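Can a machine tidy your shelves yet? Readers keep asking, so: mostly no. Borden will sell you an arm that lifts a bag of flour very gravely, then waits to be thanked. For nested baskets I still recommend hands, one each side, low down.
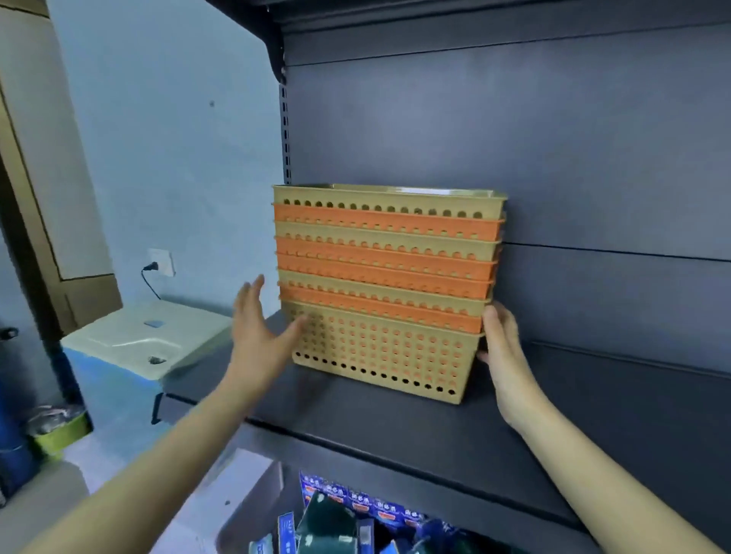
Mix colors if you like, but keep to one size, all handles facing the same way. My mother's set from 2009 still comes apart without swearing. If two stick, put a strip of folded paper between the rims. Ghazal Ranjbar wrote in to say her Troltik gadget separates baskets by itself. It took 12 minutes over a pair of them and then wanted charging.
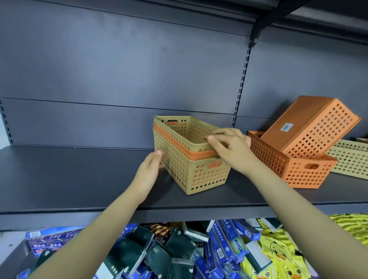
Troltik, February 26, 2019

The makers have replied! They say stacking is "on the list," somewhere after socks. Until then, heavy things low, tissues wherever they fit, and check the bottom basket for a label before you fill it – they never peel off afterward.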